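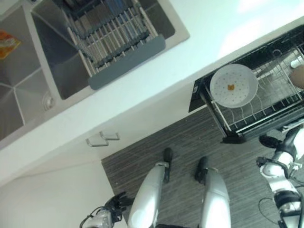 *El cajón del lavavajillas abierto, con un plato de lunares y cara de animal apoyado entre las varillas.*

Cengiz Öztürkmen lleva toda la mañana metiendo y sacando vajilla de un lavavajillas que no lava nada. Cuando le pregunto cuántas veces ha repetido el gesto, mira la hoja de registro y responde: «319 episodios válidos. Los que no valen van en otra columna». Le pido ver la otra columna. Hay 347.

Quien dirige el trabajo es Ritu Sachdeva, responsable de datos en Ulell, una empresa pequeña que quiere vender robots domésticos y que, de momento, lo que produce son grabaciones. Llegué con mis reservas y se las dije antes de sentarme. Llevo años leyendo que el mayordomo mecánico está al caer, y en mi casa los platos los sigo recogiendo yo.

«Yo también los recojo», contesta. «No tenemos un robot que recoja una cocina. Tenemos una persona que maneja un robot en una cocina y un modelo que intenta aprender de eso. Si alguien le ha contado otra cosa, no he sido yo».

Se lo había contado la nota de prensa, que hablaba de «autonomía en el hogar». Sachdeva suspira. Dice que la redactó otro departamento y que ella habría quitado esa frase y dos más.

Pregunto qué es exactamente un episodio. Öztürkmen lo explica mientras vuelve a colocarse: empieza con las manos del robot lejos de los objetos, sigue con una sola instrucción (poner el plato en el cajón, pasar la taza a otro sitio) y termina cuando la pieza queda quieta y la mano se ha retirado. Todo lo que ocurre entre medias se guarda: las imágenes, las posiciones de los brazos, la orden escrita. Si duda demasiado, lo descarta. Si la pieza se cae, depende.

¿De qué depende? Aquí los dos se miran, y es el único momento en que parecen no estar de acuerdo.

«De si la recupero bien», dice él.

«De si la guía lo permite», dice ella. «La versión de octubre mandaba tirar todas las caídas. El modelo que salió de ahí, si se le escapaba algo, seguía moviendo la mano como si lo llevara agarrado. Ahora guardamos las recuperaciones, etiquetadas aparte».

Me parece lo más interesante de la mañana y también lo más preocupante. Aquel modelo, que internamente se llamó Torley, pasó meses aprendiendo de demostraciones en las que nada salía mal. Pregunto si no era previsible. «Era previsible», admite Sachdeva. «Lo había escrito mucha gente antes que nosotros. Lo leímos y aun así lo hicimos».
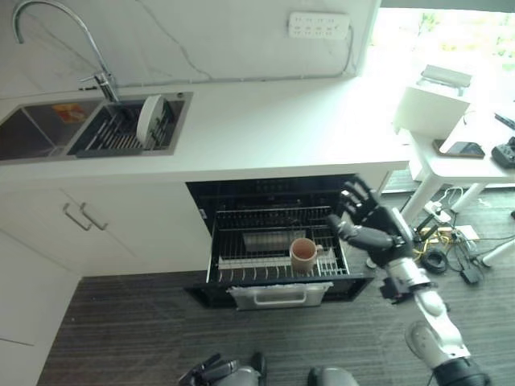 *Otro momento de la sesión: la taza dentro del cajón, un plato de pie en el escurridor y la mano del robot a la derecha.*

Vamos a la variedad, que es donde suelen flaquear estos proyectos. El catálogo de la sesión tiene 13 objetos. La cocina es una. La encimera es blanca, los armarios son blancos, la pared es blanca con vetas grises. Le digo que mi cocina tiene azulejos marrones y un cajón que no cierra.

«La suya es mejor para nosotros», responde. «Esta es cómoda. Un modelo entrenado solo aquí aprendería esta encimera y poco más. Por eso mezclamos con las grabaciones de Skaster, que trabaja en pisos alquilados, con gente viviendo dentro».

Cuando pregunto qué proporción de los datos viene de esos pisos, no me la da. Insisto y tampoco. Apunto que la respuesta ha sido «menos de la que me gustaría».

Öztürkmen aprovecha la pausa para hablar de lo suyo. El tamaño de las piezas le preocupa poco; lo difícil, cuenta, es juzgar la profundidad a través de las cámaras. Meter un plato entre dos filas de varillas le costó los primeros días mucho más que ahora, y eso le inquieta por un motivo que no se me había ocurrido: «Yo he mejorado. Los episodios del principio y los de hoy parecen de personas distintas. ¿A cuál de los dos imita el modelo?».

Se lo traslado a Sachdeva. Explica que cada grabación lleva el identificador del operador y la fecha, y que Shukla, la herramienta de revisión que usan, permite dar menos peso a las antiguas. ¿Y lo hacen? «Lo estamos probando».

La duración media de un episodio bueno es de 16 segundos. Yo cargo una taza en bastante menos, medio dormido y con la radio puesta. Ella no discute la comparación, aunque le parece tramposa: según dice, la velocidad es lo último que van a tocar, y antes quiere ver al modelo parar a tiempo cuando una mano humana entra en el cajón. Le pregunto si hoy para. «En las pruebas, unas veces sí. No me vale».

Le pido una fecha para el mayordomo. Se niega. Le pido entonces algo más modesto: qué tendría que ver yo, un escéptico con fregadero propio, para cambiar de opinión.

«Una cocina que no hayamos pisado nunca, con platos que no hayamos comprado nosotros y Cengiz sentado en otra habitación, sin mandos», dice. «Y la lista completa de intentos, también los malos. Si una empresa le enseña el vídeo sin la lista, pídasela».

Se la pido. Promete mandarme la de la próxima evaluación por correo. Al cierre de este texto no la he recibido.

Öztürkmen, entretanto, ha vuelto al plato.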